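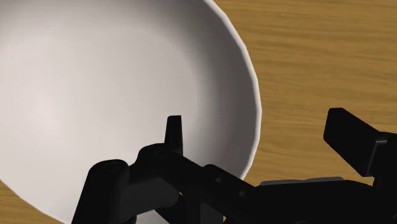
Chapter 6
Simulating the Wrist View Before You Build

6.1 Scope of the chapter

Chapters 1 through 5 covered the frame, the joints, the power supply and the wiring of the Piva bench arm. At this point the reader should have an arm that moves under manual control and holds its position when the motors are enabled. The gripper is still a set of parts. It stays that way until the end of this chapter.

The work here is done in software. A model of the gripper, a table and a bowl is loaded into a simulator, and a virtual camera is attached to the wrist. The reader moves the arm model through a short list of poses, saves the rendered view at each pose, and uses the results to choose the angle of the real camera bracket. A printed bracket takes most of an evening and cannot be bent once it has cooled. Changing an angle in a model file takes a few seconds.

6.2 Why the bowl

The test object in this chapter is a plain white bowl on a wooden table. Both are ordinary items in a home workshop, so the simulated results can be repeated on a real bench in Chapter 8. The bowl also raises three problems that a block or a can does not.

First, the object to be gripped is a thin wall. One finger must pass over the rim into the interior while the other remains outside. If both fingers come down on the same side, the gripper closes on air or pushes the bowl across the table.

Second, the bowl is wide compared with the gripper. Seen from the wrist, it can fill a large part of the view, and the section of rim nearest the gripper may be hidden by the finger linkage. The program must then work from the part of the rim that remains visible.

Third, a matte white interior has few features. Shading changes slowly across it, and a depth estimate based on matching small patches will be poor there. The rim is more useful. It forms a bright curve against the darker wood, and simple edge detection will usually find it.

6.3 Limits of the model

A rendered view is a calculation and inherits every shortcut in the model. Curved parts are built from flat faces. On a round object such as a bowl, these faces can show as short straight segments along the outer edge. A curve fitted to that edge will carry a small error that the real bowl does not produce. Readers who need a closer fit should increase the face count of the bowl mesh and leave the gripper mesh alone, as the gripper outline is not measured in these exercises.

Black parts need similar care. Seams and recesses in the gripper body are hard to separate under the default lighting. Do not use the render to check clearances between links. Use the joint values reported by the simulator.

Contact between the finger and the rim is treated in Chapter 7. Friction values are set to their defaults until then and should not be adjusted.

6.4 Files and setup

The exercises use the Policarpio scene package, prepared for this book by Renato Layug and Serena Rizzi and last revised on Oct 15, 2024. The package contains the gripper, table and bowl models and a pose file with 4 stored wrist positions. Copy the whole folder to a local drive. Paths in the pose file are relative, and the scene will load without textures if the folders are separated.

Before starting, confirm the following:

The arm model from Chapter 3 loads without joint warnings.
The wrist camera is listed as a child of the last link.
The length unit is set to millimeters.
The random seed is set to 3883.

The seed affects only the lighting variation in Exercise 6.3, but setting it now allows results to be compared with the tables in Appendix B.

6.5 Terms used in this chapter

Approach axis: the line along which the gripper travels toward the object.
Fingertip: the last rigid part of a finger, measured from its final pivot.
Near rim: the section of the rim closest to the gripper body.
Occlusion: the hiding of one surface by another along the camera's line of sight.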